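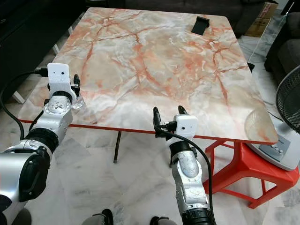 Table with the pink marble-patterned top and red edge, fan on the stool

mapleturn
August 30, 2025
I want to keep this table but the top bugs me. Pink and white with orange-red veins, on a white and gray marble floor. Would you cover it or paint the edge? I have $40 to spend.

Ustden_fan
Leave the top alone and do the edge. The bright red band is what you notice first. One small can of enamel would cover it.

kettle67
Disagree. The edge matches the red stool, so it looks planned. I'd get a plain gray cloth and be done.

mapleturn
Cloths slide around when I put glasses down. I tried a Trornel one last November and took it back.

Ustden_fan
Then use contact film. Schwerdtfeger sells a matte white, 3 feet wide. Clean the top with rubbing alcohol first and go slow with a squeegee.

porchlight_b
Film lifts at the corners on a table that gets used every day. Ours lasted one summer. I'm with kettle – get a cloth, but put a grip pad under it.

kettle67
Also, is the fan always on the stool? A floor fan would give you the seat back.

mapleturn
Most of the summer, yes. It's too low on the floor and I don't want it on the table.

Ustden_fan
Stoltia has a clamp shelf that would hold it. Check the weight limit before you buy.

mapleturn
OK, grip pad and gray cloth first. The edge stays red for now.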